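**Cisarwood Schreibtisch, Ausführung 418**
Stand: Mai 2026

Der Schreibtisch 418 der Reihe Cisarwood wird von der Clarnitz Objektmöbel GmbH für Verwaltungen, Schulen und häusliche Arbeitsplätze angeboten. Die Platte besteht aus massiver Erle und wird werkseitig mit einem lösemittelarmen Klarlack versiegelt. Äste und dunklere Maserungsstreifen sind Merkmale des Holzes und berechtigen nicht zur Reklamation. Farbabweichungen zwischen Ausstellungsstück und Lieferung bleiben vorbehalten.

**Oberfläche**

Erhältlich sind die Glanzgrade Seidenmatt und Hochglanz. Für Arbeitsplätze in unmittelbarer Fensternähe empfiehlt der Hersteller Seidenmatt, sofern überwiegend am Bildschirm gearbeitet wird. Für Schreib-, Falt- und Klebearbeiten sind beide Ausführungen geeignet. Klebstoffreste auf Wasserbasis werden mit einem feuchten Tuch abgenommen, Scheuermittel und Mikrofasertücher mit Schleifanteil sind nicht zulässig.
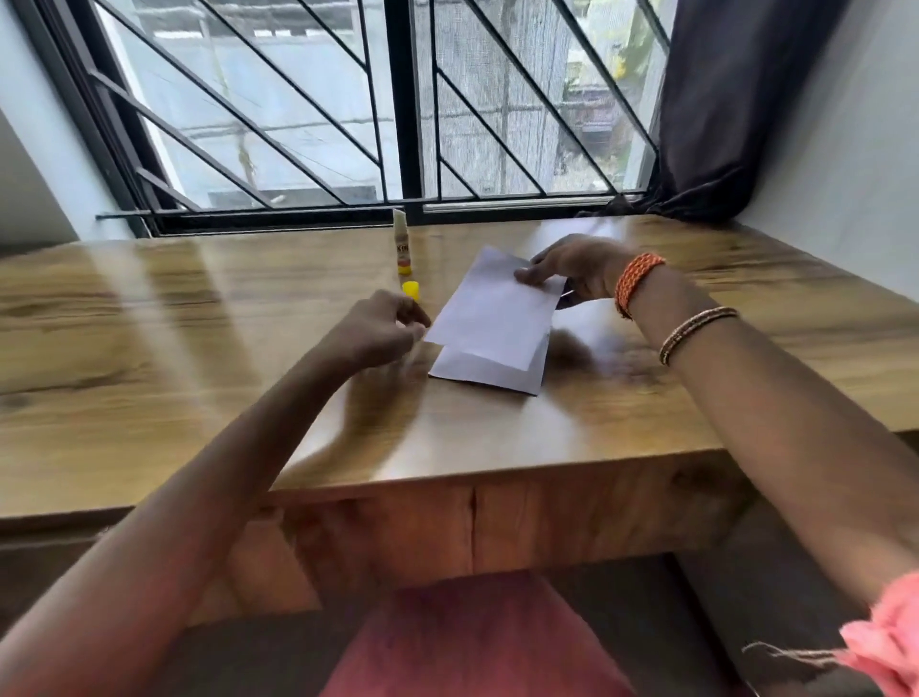 Shivam Kushwaha merkt hierzu an, die Hochglanzplatte lasse sich nach seiner Erfahrung leichter reinigen, zeige aber feine Kratzer früher. Er habe deshalb für den zweiten Arbeitsplatz Seidenmatt bestellt und würde sich wieder so entscheiden.

Kratzer bis zur halben Lackstärke können mit dem Pflegeset Tokbridge ausgeglichen werden. Das Set ist gesondert zu bestellen. Tiefere Beschädigungen behebt der Kundendienst im Werk.

**Technische Angaben**

| Merkmal | Angabe |
|---|---|
| Artikelnummer | 418 |
| Material der Platte | Erle massiv, lackiert |
| Plattenstärke | 35 mm |
| Vorderkante | gerade, leicht gebrochen |
| Länge Netzkabelführung (Zubehör) | 3000 mm |
| Gewährleistung | 2 Jahre |

**Aufstellung**

Der Tisch wird zerlegt geliefert. Für die Montage sind zwei Personen vorzusehen. Zwischen Plattenhinterkante und Wand ist ein Abstand einzuhalten, damit das Holz arbeiten kann; bei Aufstellung über einem Heizkörper ist die Abdeckleiste Gowda zu verwenden.

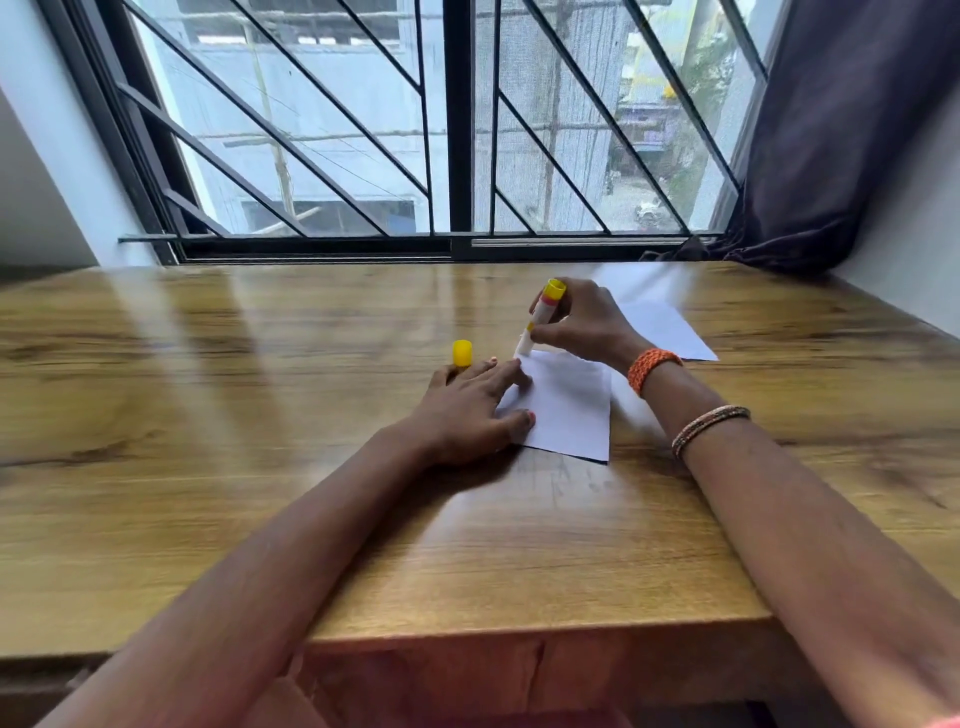 Nach der Montage sind die Verbindungsbeschläge innerhalb der ersten Wochen einmal nachzuziehen. Die Stellfüße gleichen Unebenheiten des Bodens aus und werden von vorn bedient. Die relative Luftfeuchte des Raumes sollte im Jahresverlauf möglichst geringen Schwankungen unterliegen.

Direkte Sonneneinstrahlung dunkelt Erlenholz nach. Schreibunterlagen und Gerätefüße sollten in den ersten Monaten gelegentlich versetzt werden, da sich andernfalls hellere Flächen abzeichnen.

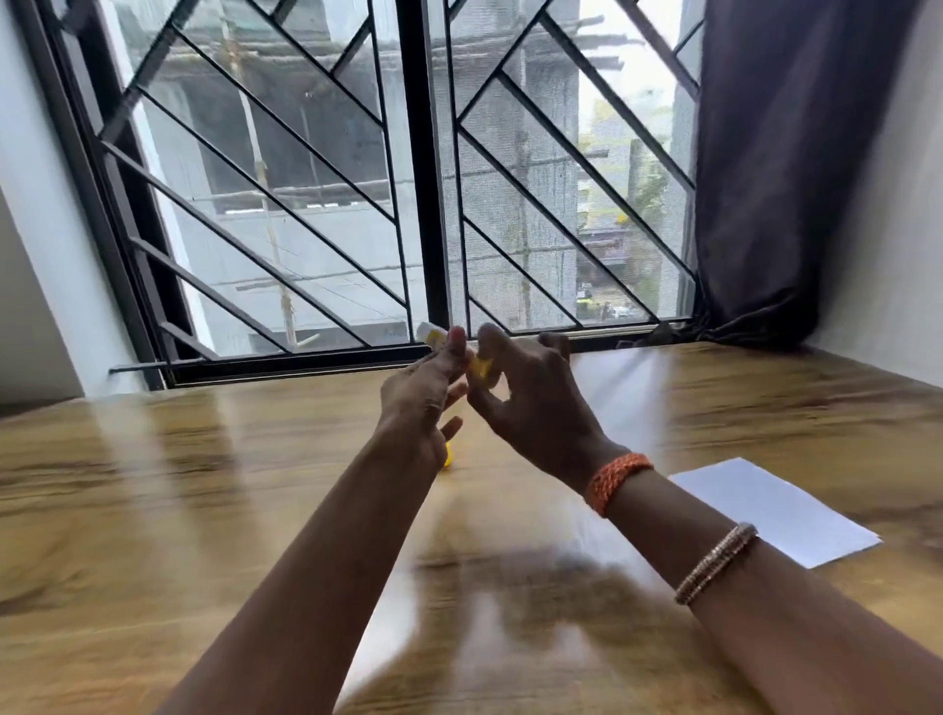 Bei uns hat sich die Platte erst im zweiten Sommer deutlich verändert, schreibt eine Kundin. Unter der Schreibunterlage sei ein heller Streifen geblieben, der nach dem Umräumen langsam nachgezogen habe. Sie bittet um einen entsprechenden Hinweis bereits in der Montageanleitung.

Der Hinweis wird in die nächste Auflage der Anleitung aufgenommen. Bestellungen und Anfragen zu Sondermaßen nimmt der Vertrieb in Clarnitz schriftlich unter Angabe der Artikelnummer entgegen.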